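Home | Rivers | Ports | Ferries | Walking | Search

Unden Steamer Line

The Unden Steamer Line is a passenger boat service on the long, narrow lake of Unden, running between the market town of Imbridge at the southern end and the village of Fjeld at the northern end, with stops at 5 landings in all. It began life as a mail and milk run, and to this day many people in the valley call it simply "the milk boat," even though the last churn came off a good many years ago.

Route

The full trip is 106 minutes each way when the lake is calm, and a little longer when a north wind gets up, as it likes to do on spring afternoons. From Imbridge the boat keeps to the eastern shore, calling at the old quarry pier, then crosses over to Jiseck, where the church and the orchards come right down to the water and where most day visitors get off for lunch. Beyond Jiseck the hills close in and the lake becomes quite dark and deep, and many regulars will tell you (at some length, if you let them) that this is the loveliest stretch of the whole ride.

Boats

The line owns two boats. The older one, the Jiseck, still has her brass rails and slatted benches, and goes out only in summer. The newer one carries the winter service and has a heated cabin with a small counter selling coffee, soup and buns.

Season and tickets

The full timetable starts in April, with the first boat leaving Imbridge at 10 in the morning. In winter there are 2 sailings a day, and the quarry pier is left out. Tickets are sold on board, and a day ticket lets you hop on and off as often as you please, a lovely way to see the villages without hurrying.

Last updated: April

Comments

Took the early boat up and walked back as far as Jiseck. Wonderful day, and the soup was very good!

Does anyone know if bikes are allowed on the older boat?
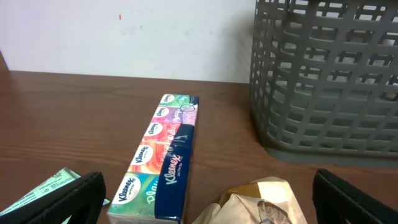

Yes, they took ours last summer, but there's only room for a few, so get to the Imbridge pier early. On the winter boat they go on the back deck.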